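Software Engineer, Suturing Autonomy (Perception and Control)
Holta Surgical Software, Wiltovport
Full time, on site. Posted 12 July 2018

Holta writes software for two-arm surgical robots. We do not build the arms. Our customers are research hospitals and instrument makers who already have the hardware and want it to carry out parts of a suturing task under supervision. We are hiring one engineer for the suturing team in Wiltovport, which has 6 people now and shares a code base with our planning group in Bolport.

What the team works on

The current release can plan a single stitch on a flat pad and hand control back to the operator when its confidence drops. The next one, due in March, has to handle a full row of interrupted stitches, including the knots. Most of the open problems are in perception. Thread is thin and dark and crosses over itself, the needle gives off strong highlights, and instruments hide whatever is behind them. The tracker has to keep a usable estimate of needle pose and thread path through all of that, and the controller has to know how far to trust it.

We log every bench run from fixed cameras and from a small camera near the instrument. The logged set stands at 654 runs, of which 116 have hand-labeled thread paths. 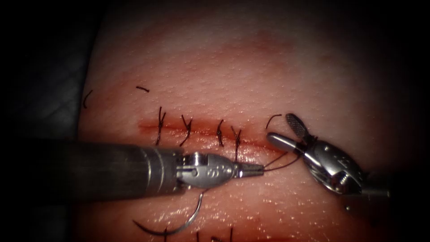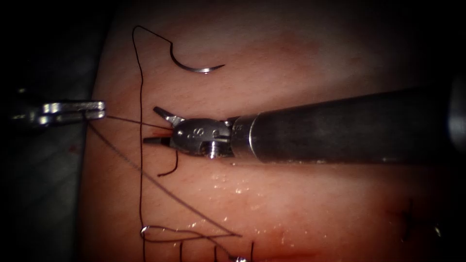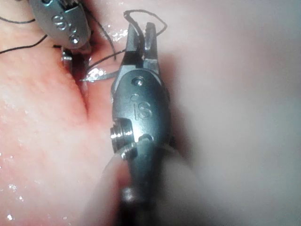 Bench work on tissue with two instruments and black suture thread.

What you will do

Own the thread tracker, written in C++ with Python bindings, and its regression tests.
Extend the needle pose filter so it can recover after the needle has been fully hidden.
Work with the Bolport group on the interface between tracker output and the grasp planner.
Maintain Ok, our in-house log viewer and labeling tool. It needs a better timeline and faster loading.
Spend about 200 hours a year at the bench running your own code. Everyone on the team does this.

What we need from you

A degree in computer science, robotics, electrical engineering or a related field, or the same level of skill gained at work.
Solid modern C++ and everyday Python.
Experience with at least one of these: visual tracking, state estimation, motion planning, force or position control of arms.
Comfort with camera calibration and hand-eye registration. You will redo both often.
Clear written English. Design notes are reviewed before code is.

Useful but not required

Work on deformable objects such as rope, cable or cloth.
Knowledge of software standards for medical devices.
Experience with real-time Linux.

No medical background is needed. We will teach you the stitches.

Terms

Permanent position with a three-month trial period. Health plan, paid leave and a yearly conference budget. Travel to Bolport is two or three days a month and is paid for. We can help with moving costs.

How to apply

Send a resume and a short note on one piece of software you wrote that had to run on real hardware. Tell us what went wrong with it and how you found the cause. Code samples are welcome but keep them short. Use the application form on the Holta jobs page and choose Suturing Autonomy from the list. The process is one phone call, one half-day visit with a pair programming session on logged data, and a reply within two weeks of the visit.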